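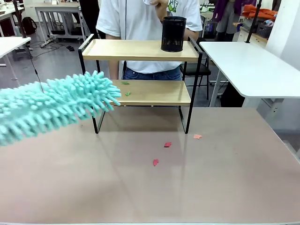

I'm teaching a robot to clear a small shelf with a duster, by remote control, and I can't get it to do the lower shelf reliably. We record the demonstrations in Plerkon and train on those. The top shelf is no trouble. The bottom one is a fiddly job because the arm has to bring the duster in sideways between the two tiers, without catching the black metal frame, then pull the bits of torn paper forward on to the table. The duster is the fluffy chenille sort with fat loops all over the head, so from the operator's side it is hard to tell where the loops stop and the solid part starts. The green scraps on the lower shelf are the ones I mean. The red ones already on the table don't matter for now.

Posted by tinplate_otter, August 2026

So far I have 335 demonstrations of the lower shelf. When I drive it myself I get the paper off nearly every time, though it takes a few goes. When the trained policy runs, it moves in towards the shelf nicely, stops just short of the front lip and hovers. Sometimes it goes in after a long wait. Sometimes it backs off and starts again, and it will keep that up until I stop it.

What I've tried:

Training for longer. It got smoother but still hovers.

Taking out the demonstrations where I hit the frame. A bit better, then the same.

Slowing the arm down to half speed. No difference that I could see.

I do tend to pause before going in, to line up the head with the gap. I wondered if that was the cause, but I don't see how to do it without pausing, as I'm working from the camera view and there isn't much room between the tiers. I also move the scraps about between recordings. Some are close to the front of the lower tier and some towards the back, and I put them down by hand without any pattern.

The other thing is that there is often someone standing behind the shelf while we record. I don't know if the policy takes any notice of that.

Should I record more, or record differently? I can spend perhaps another couple of afternoons on it. For reference, the scraps are flat torn pieces only a few centimetres across. With the duster out to the left and a little higher than the lower tier, as it is here, I would expect it to come down and go straight in for the orange one near the front.

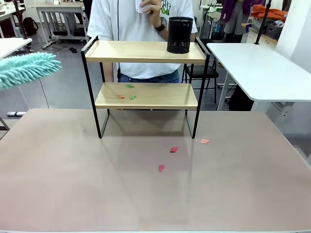 Replies, oldest first

gantry_moss

Your pauses are very likely the problem. The policy sees the duster sitting in front of the shelf and in most of your recordings the right move at that moment is "stay still", so it stays still. Training for longer makes it surer of that.

You don't need to stop pausing altogether. Do this instead:

1. Go through the recordings and trim the still stretches. Plerkon has a filter for this under the clip tools. Set it to drop frames where the arm and the gripper haven't moved. On a similar job it took 2,427 frames out of one afternoon's recordings and I couldn't tell from playing them back. Leave a few still frames in at the very end if you want the arm to learn to stop when it is done.

2. Line up further away. Get the height and angle of the duster right while it is well clear of the shelf, then go in with one steady movement. If it's wrong, come all the way back out and line up again. Don't correct it in the gap.

3. Use the same stroke each time. In to the back, down until the loops touch the wood, pull forward. If half your recordings sweep sideways and half pull forward, the arm gets an average of the two and that's no use on a shelf with a raised lip.

4. Record some recoveries on purpose. Start with the duster where the policy usually gets stuck and go in from there straight away. I'd do a short session of nothing else. These helped me more than anything.

On the scraps, moving them about is right, but make sure the back corners get their share. People put things down where it's easy to reach, and it shows later.

I wouldn't worry about the person behind unless they only stand there in some of the recordings. If they do, do a few test runs with them there and a few without and compare.

old_ferrule

get a flat duster. those fluffy ones are useless for paper anyway, it just slides about. we had the Ereritz flat one and it went in the gap first time

tinplate_otter

I have to use this duster, it is part of the task. Thanks though.

pennyweight3

Agree with most of what gantry_moss wrote, but be careful with the trimming. If you cut still frames out of the middle, the remaining movement has a jump in it wherever the arm had drifted slightly. On our Clekberg arm that came out as a small twitch just before entering the shelf, and a twitch there is enough to hook the frame. We raised the threshold on the filter until it only removed really dead stretches, and the twitch went away.

Also check your camera views. You say it's hard for you to see where the head is. If you are watching from where you sit, as well as from the cameras, you are using something the policy hasn't got. Try driving from the recorded views only. It's slow to begin with and you will bump things. If you still can't judge the depth after some practice then the policy can't either, and I would move a camera lower so it looks in between the tiers before recording anything else.

As to how many, I wouldn't aim for a number. We went up to around 3,000 on a cupboard task before finding that a good part of them were of no help, and a much smaller clean set did better. There is a long thread on the Akolgo board about culling demonstrations and it's worth reading up to the point where it turns into an argument about frame rates.

One small thing: loops on those heads get flattened on one side if the duster is laid down between sessions. Ours reached slightly less far after a while. Hang it up or give it a shake before you start.

tinplate_otter

Thank you both. I checked, and I do lean over to look round the side of the shelf when I drive it. I'll do the trimming with the higher threshold first, as that costs nothing, then a session from the camera views only, with some starts from the stuck position. Does anyone know if the Plerkon filter can be undone afterwards, or should I copy the recordings first?

gantry_moss

Copy them first. It can be undone until you close the project and then it can't.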